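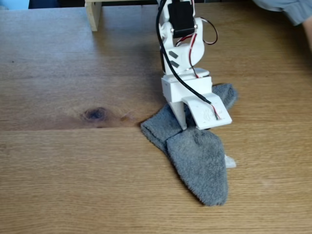 A sock should never be balled, Gladys Alvarado told the 51 people who had gathered on the second floor of the Clarnotlow community building, and she asked them to unball whatever they had brought. Rolling one cuff over its partner stretches the ribbing of that cuff and leaves the other untouched, so that a pair which began life identical becomes a mismatched one by the end of a season.

The session was the third in a series on the care of household textiles offered by the Clarnotlow Domestic Arts Program. Earlier evenings dealt with table linens and with wool blankets. Attendance for socks exceeded both, and additional chairs were carried up from the lending library on the ground floor.

Participants were asked to bring their unpaired socks from home. These were laid out by color on four long tables, beginning with white at the windows and ending with black beside the coat rack. The gray table proved the most difficult. Grays that appear identical under a ceiling lamp often differ in daylight, and fuzzy socks present a further problem, as the nap hides the knit that would otherwise identify them.

For such pairs the program recommends laying each sock flat, heel to the same side, and smoothing it from the toe toward the cuff. Length is compared first, then the width of the cuff, then color. Magnus Carnegie, who has taught laundering for the program since it opened, prefers to begin with the heel. A heel that has thinned on the inside edge belongs to a foot that walks in a particular way, he maintains, and its partner will show the same wear on the opposite side.

Storage occupied the second half of the evening. The method taught is a flat fold: one sock is placed upon the other, the toes are brought to just below the cuff, and the whole is folded once more and set upright in the drawer. Plush and fleece socks are folded only once, since a second fold makes them too thick to stand. A standard drawer arranged in this manner accommodates the household's ordinary pairs in a single layer, with the heavier winter pairs kept at the back.

Opinion was divided on the matter of the single sock. Teófilo Ticona argued for a fixed term of one month, after which the survivor should be put to use as a dusting cloth. Socorro Escobar keeps hers in a cotton bag on the back of the laundry room door and empties it twice a year. The printed guide issued by the program, which runs to 66 pages and covers stockings and slippers as well, takes no position.

On washing, the guide is more exacting. Fuzzy socks should be turned inside out, washed in cool water and dried without heat. Fabric softener is discouraged.

The series will resume in August with a session on gloves and mittens. Registration opens at the front desk of the lending library, where copies of the guide may also be consulted.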